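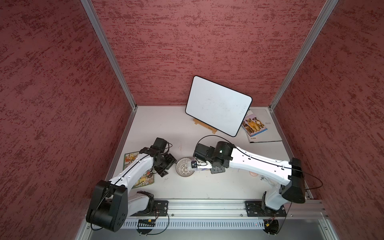
3. Breakfast at home: what the households ate and how they prepared it

3.1 Setting and sample

The interviews were carried out in two neighborhoods of Gostton, the old river quarter and the newer blocks at Bozsik. We approached 800 households by letter and 291 agreed to take part. Each household kept a food diary for 2 weeks and was then visited once, usually between 7:00 and 9:00 a.m., when at least one adult was expected to be eating. Visits began in August and ended before the heating season. The dates matter a little for the results, as several people told us they eat something hot in the morning only when the apartment is cold.

The diary was a printed booklet with one page per day. People wrote down what they ate, what it was served in, who prepared it, and whether they sat down. The question about dishes was added after a small trial in Bolten, where Vasanthi Mathew found that people judged their portions by the bowl or cup and almost never by weight. A diary entry such as "one bowl, the small one" means little unless the bowl is known.

3.2 Instant and cooked cereals

Hot cereal was the second most common breakfast after bread. Most of it was oatmeal, and most of the oatmeal was the instant kind. Older respondents tended to call any quick-cooking product "instant," including rolled oats that need several minutes on the stove. We went back through the entries and coded them again by preparation time. Anything made by adding hot water or milk and waiting was coded as instant; anything cooked in a pot was coded as cooked. Mixed cases, mainly microwave preparation, were given their own code and are left out of the comparison below.

Households with children at home were more likely to have both kinds in the kitchen. The cooked kind was kept for weekends and the instant kind for school mornings. In single-person households the pattern was less clear. Some people ate the same breakfast every day of the diary period, and a few wrote "same" down the whole booklet, which we accepted as a full entry if the first page was complete.

Products with added seeds or fruit came up often in the interviews - more often than in the diaries. Respondents brought up chia, flax and dried berries when they were asked what made a breakfast "good," but the diaries show plain oats with sugar or honey as the usual choice.
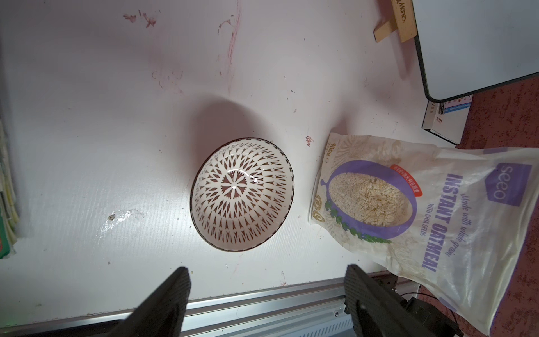

Figure 2. Instant oatmeal with chia seeds and a patterned ceramic bowl.

3.3 Bowls and portion size

During the visit we asked to see the dish used most often for breakfast and measured how much it held when filled to a level the respondent called normal. The range was wide. Nearly 200 of the households had a usual bowl that could be shown to us; the rest used whatever was clean. Where there was a usual bowl, the diary portions were steadier from day to day, and the adult who did the shopping could say how long a package lasted.

Decorated bowls were often described as gifts or as the last of a set. One respondent in the river quarter said she filled hers "up to where the flowers stop," and she did this the same way three times when asked. We did not plan to study decoration and have no measure for it, but a pattern on the inside of a bowl may serve as a fill line. Gergely Dudás raised the same point in his notes on soup plates from the Tikov survey.

Deep, narrow bowls were overfilled compared with the serving size the same person had named earlier in the interview. Wide, shallow bowls were closer to the named serving. The difference held for both instant and cooked cereals. It was smaller among people over sixty, many of whom measured dry oats with a cup or a spoon kept in the package.

3.4 Limits

The diaries rely on self-report, and a person who is writing down breakfast may eat a more careful one. The single visit was announced ahead of time. Households that ate no breakfast at all were less willing to join, so skipped meals are probably undercounted. The Bozsik blocks also had two grocery stores within walking distance and the river quarter had one, and we did not correct for this.

Last updated: August

Contact the authors | Copyright Gostton Household Food Study | Back to top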